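Home | Routes | Stay | FAQ | Contact
Search this site... Go

Fudden Lake Drive: your questions

Where does the drive start?
Most visitors begin in Plikau, at the car park behind the church. It is signed from the main road.

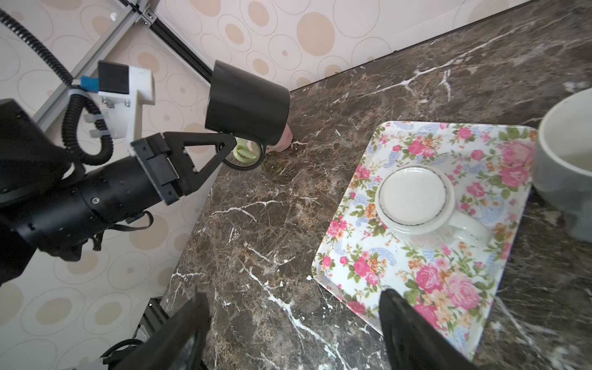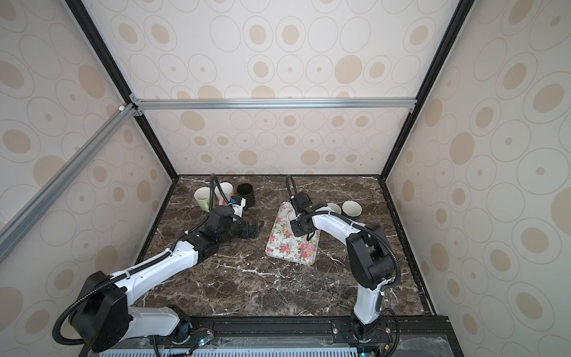
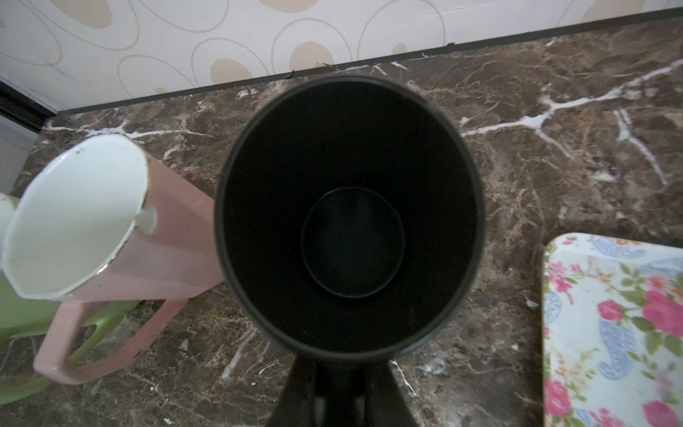

How long should I plan for the drive?
A full day is best, with one long stop for lunch. The road on the east shore is narrow and you will often wait for other cars to pass. Take your own black cup, like the one over the brown marble, or any cup you have, and fill it at the Texier farm shop, where coffee costs 2 euros if you bring your own. After the shop the road climbs for 10 kilometres and has no café.

Can I drive it with a caravan?
No. The bridge at Drostero is closed to caravans and to large motorhomes. You can leave them at the Plikau campsite, which has 200 places.

Is the road open in winter?
It is closed from the first snow until April. Please check the board in Plikau before you leave.

Are dogs allowed on the beaches?
Yes, on a lead. The small beach near Drostero is for swimmers only.

Last updated 2024-07-05
Contact us | © Fudden Lake Drive | Back to top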